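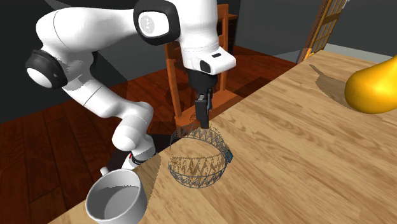 Kisby buys two advice firms and promises clients will see no difference

Kisby, the financial planning group, has bought two smaller advice businesses, Bidex and Han, in a deal that brings 68 advisers under one name from September. The price has not been given. Neither have the terms on which the advisers are staying, and clients might reasonably think that matters more.

In a statement put out at 10 in the morning, Kisby said customers of both firms would "see no difference in the service they receive". Two paragraphs later it listed the differences. Pension and investment clients will get a new agreement to sign, a new set of terms and a new online account run on a system called Ulelen. Paper valuations will stop unless a client writes in to ask for them.

Groups like this one have been hoovering up local advice firms for years, and the announcements tend to read the same way. The founders are thanked. The culture is a good fit. Scale will bring savings. What gets left out is who ends up with the savings, and Kisby's statement is no exception. Asked whether ongoing advice charges would come down, the company said its fees were "competitive" and that it kept them "under review". It would not say whether any client would pay more.

Bidex has mostly looked after people already drawing a pension, many of whom have dealt with the same adviser since before they retired. Han is a different sort of business, with more mortgage and protection work and a younger list of customers. Kisby says the two "complement each other naturally". It's hard to see how, beyond both being for sale.

There is also the matter of where the money goes. Both firms have until now described themselves as independent, which means they can recommend products from across the market. Kisby says that will continue. It also runs its own range of model portfolios, and says advisers will be "supported to consider them where suitable". There is no rule against that, provided the advice stands up and the charges are made plain. Clients who are invited to switch should still ask what the move costs, what they are leaving behind and whether the adviser's pay depends in any way on the answer.

The offices are staying open "for the foreseeable future", a phrase that has done a lot of work in this trade. Kisby would not be drawn on a date, and said only that it would talk to staff first if anything changed.

Letters to clients are due to go out before the switch to Ulelen. Anyone who pays an ongoing fee can ask for a full breakdown of it in pounds as well as a percentage, and can stop paying for ongoing advice if they no longer want it, though they should check the notice period in their existing agreement. It is worth keeping a copy of that agreement and the latest valuation before the old online accounts close.

Kisby said it was "in conversation" with other firms about further purchases. It declined to name them.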